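Home late, feet sore, tea going cold beside me because I keep forgetting it, and I want to get this down while I still have it straight. The arm moved today when it had no business moving. I'm fine, and I'd better put that in the first paragraph in case I ever read this back in a nervous mood. My sleeve got brushed and my heart went off like a drum and that was the whole of the damage. But I have been telling people for years that a stopped machine is not the same as a safe machine, and there I was with my hand on the table as if I'd never heard of the idea.

It started out such a nice morning, too! The road in from Drarnudthorpe was clear for once, I had the good parking spot, and the Intarasuk job was running the way I'd hoped it would back in December, when it wasn't running at all. Pick up the blue dome, lift, carry, set down, back off, go again, with the switches standing around it so the thing has to mind where it puts its elbows.

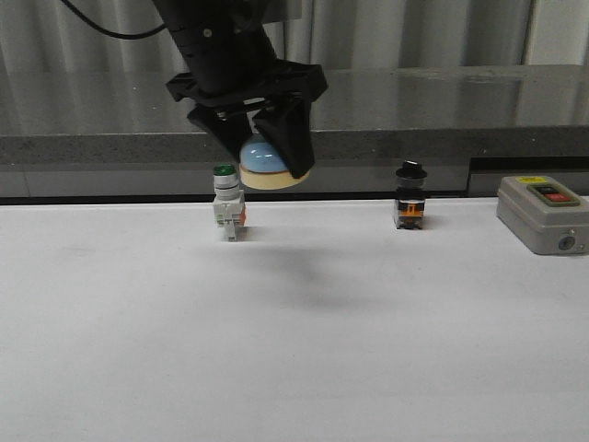 Posted by the Hamilwood bench diarist
15 February 2021

I do love watching it when it's behaving. Those two black fingers come in at their funny angle and close on the dome so gently you'd think they were worried about waking it. I had my notebook open and was mostly writing down small complaints. The dome sat a touch crooked in the grip on a few of the picks, and I wanted to see whether it was the fingers or the way I'd taught the approach. The green-capped switch is the one I fret over, because it stands upright on those short little legs and I'm sure one day I'll come in on a bad path and bowl it over.

Anyway. Late in the morning the arm threw a grip fault, which it does now and then when the fingers close and the force reading doesn't come up to what it expects. It stopped, the way it should. The message came up on the screen. I pushed the stop on the hand pendant, also the way I should, and I leaned in to nudge the dome back onto its mark. So far I have nothing to scold myself for, except perhaps the leaning.

Then I let the stop out. I did it with my left hand while my right was still on the table, and I did it without thinking, the way you put your keys in your pocket. I had it in my head that letting the stop out only gives you permission to start again, and that the arm would sit there like a good dog until I cleared the fault on the screen and pressed run. I have done it that way so many times on the old cell that my hands don't ask me about it anymore.

It waited 9 seconds. I know because I went through the log afterward. At the time it felt like nothing, just long enough for me to decide all was well and start fussing with the position of the dome. And then down it came to try the pick again, all by itself, at full working speed, and I felt the finger go past my cuff. I said a word I won't write here and hit the stop with the flat of my hand hard enough that my palm is still a bit pink tonight.

I sat down after that. I didn't go back to the table for a good while. I ate the sandwich I'd been saving, which I can't say I tasted, and I looked out at the parking lot and thought about how far my hand had been from where the fingers closed. Call it a hand's width. I keep wanting to make it bigger when I tell it to myself.

Once I was steadier I pulled the power at the wall, hung my tag on it, and read the program from the top on paper, with a pencil. It took me nearly 90 minutes to find it, and I am embarrassed to say the handwriting in the margin was mine.

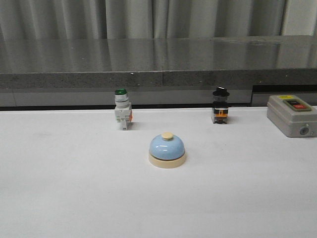 Back in December I wanted to leave the thing running overnight behind the locked gate, to pile up some hours before we showed it to anyone. The grip faults kept spoiling it. I'd come in the next morning and find it had given up before midnight over one poor pick, and stood there sulking until breakfast. So I turned on an automatic retry. If a fault came up and the safety circuit was healthy, it would wait a few seconds, clear its own fault and have another go. With the gate locked and me home in bed, that was a perfectly reasonable thing to do, and it worked beautifully. I remember being so pleased with it.

Then we moved the bench across from the Brudedbridge building, and the gate didn't come with us. It's still leaning against a wall over there. The retry did come with us, tucked in the startup settings where I had no reason to look, and it has been sitting there through all 2322 cycles on the counter since the move. Every one of those faults I cleared, I happened to clear before the wait was up or before I let the stop out. That's the part I can't stop chewing on. I thought I had careful habits, and I had quick ones.

There's a second fault under the first, and I think it's the worse of the two. The retry should never have been able to treat "stop let out" as "safe to move." Letting out the stop ought to need a separate, deliberate reset before anything so much as twitches. On the old cell it did. On this one the reset input was bridged with a short piece of wire during setup, and it's noted as temporary on the drawing, with my initials next to it. So the retry asked the safety circuit if it was healthy, and the circuit said yes, dear, go right ahead.

What I did about it, so I have it for the morning. The retry is off, and I took the lines out of the program altogether so that I can't switch it back on some tired evening. The bridge wire is out. I wired in a proper reset and put it where I have to stand up and step away from the table to reach it. Speed is down to a crawl whenever I'm testing. Then I ran it through the fault on purpose, 18 times, with my hands in my lap and a foam block under the gripper, and each time I let the stop out and waited a good long while. It never moved until I pressed the reset and then run.

The crooked grip, which is what I'd gone in to look at, I still haven't solved! My guess is the right finger is sitting a hair lower than the left, since the dome always tips the same way. I'll loosen the mount tomorrow and see. I'd rather do it with the power off at the wall, so that'll be slow, and slow is all right with me this week.

I wrote it up for the Hamilwood folks before I left, the whole business, including my initials on the drawing. I had a paragraph in there at first about how tired I was and how cold the shop has been, and then I took it out. They wrote back kindly. They want the gate fetched from Brudedbridge before anyone runs the cell again at speed, and they want the other bench checked for the same bridge wire, which I hadn't even thought of and should have. I have a nasty feeling I set that one up the same week.

Need to take the tape measure in for the gate, and find out whose truck I can borrow. Also milk, and stamps. The tea is stone cold now, so I'm going to put the kettle on again and go up.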